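Evdokia Vlachopoulos
2019-07-26

OK so a bunch of you asked how I handle lunches now that I'm off most of the salt, so I'm doing a thread. Grab a snack. It's long and I wander.

Quick background for the new people: in June my doctor in Rudlow looked at my blood pressure numbers, looked at me, and asked what I eat at work. I said soup. She said what kind. I said the kind in a can. We had a talk.

I didn't know how much sodium was in there! I'd been eating the whole can, plus crackers, plus whatever cheese was in the break room fridge. She had me write down everything for a week and my worst day went over 3000 milligrams before dinner. I was kind of impressed with myself, in a bad way.

She sent me to a dietitian over in Tuvine and I figured I'd get a printout of a plate with broccoli on it. There was a printout. There was also a person who asked what I like to eat and then wrote it all down, including the nachos.

Her idea was to leave dinner alone for now and fix lunch, because lunch is the meal I eat without thinking. So that's what we did. Dinner is still a bit of a circus at my house and I've been told that's fine until fall.

What I make on Sundays: one pot of beans, one pot of some grain (barley lately), and a big tray of whatever vegetables are cheap. No salt in any of it. I know. Keep reading.

The trick with the beans is a whole onion cut in half, a bay leaf, and a lot more garlic than you think. Then a splash of vinegar when they're done. The vinegar does a ton of the work salt used to do. I use cider vinegar, my sister uses red wine vinegar, we have had words.

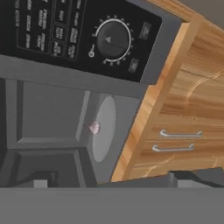
For the vegetables I toss them in oil and smoked paprika and leave them in the oven until the edges go dark. Carrots are the best. Zucchini goes to mush by Tuesday, so eat that first or skip it.

Then I pack everything in containers and stop at four days' worth. I tried five. The fifth one was sad and smelled like the fridge.

I keep a little jar of stuff at my desk too – toasted sesame seeds, chili flakes, dried lemon peel. It goes on everything. A guy at work asked if it was potpourri.

Somebody in the replies asked about the Grollard low sodium broth. I've used it! It's OK. A little sweet for me, but with a squeeze of lemon and some black pepper I'd happily cook barley in it. Read the label on any broth you buy, though, and check the serving size while you're there. I got burned by a carton where the nice small number was for half a cup. Who is having half a cup of broth.

Bread was the one that got me. I never thought of bread as salty. My regular sandwich slices were 250 milligrams each, so there's 500 gone before you've put anything between them. I have bread on Saturdays now, the good kind from Lau, the bakery by the post office, with butter that has no salt in it. I look forward to it all week like a kid.

Things I thought I'd miss and don't: canned soup (tasted it again at my mom's, all I got was salt), deli turkey, those orange crackers.

Things I miss a lot: pickles. Olives. Pickles again. I've been doing quick cucumbers with vinegar, dill, a pinch of sugar and no salt, and they are a nice thing to eat but they are not a pickle and I won't pretend they are.

The first two weeks were rough, food just tasted like wet cardboard. Somewhere in week three I bit into a plain tomato and had to sit down. My dietitian said taste buds do adjust and to give it time. I thought she was being nice.

Cost, since people always ask: I spend less than 60 bucks a week on groceries for myself, and lunch is the cheap part of that. Dried beans are still the best deal in the store. The fancy seeds are where my money goes.

Please don't copy my numbers. I have a doctor and a dietitian looking at mine, and some people need to be careful with salt substitutes too, especially the potassium ones. I asked about those and was told no for me, with the pills I take. Ask yours.

For anyone who wants a starting point, pick one meal. I did lunch. A friend from my walking group did breakfast and now she eats oatmeal with peanut butter and tells everyone.

I'll post the barley salad with the 6 cloves of garlic tomorrow if I can find the card I wrote it on. It's either in the cookbook or in the car.

Edit – it was in the car. Recipe tomorrow!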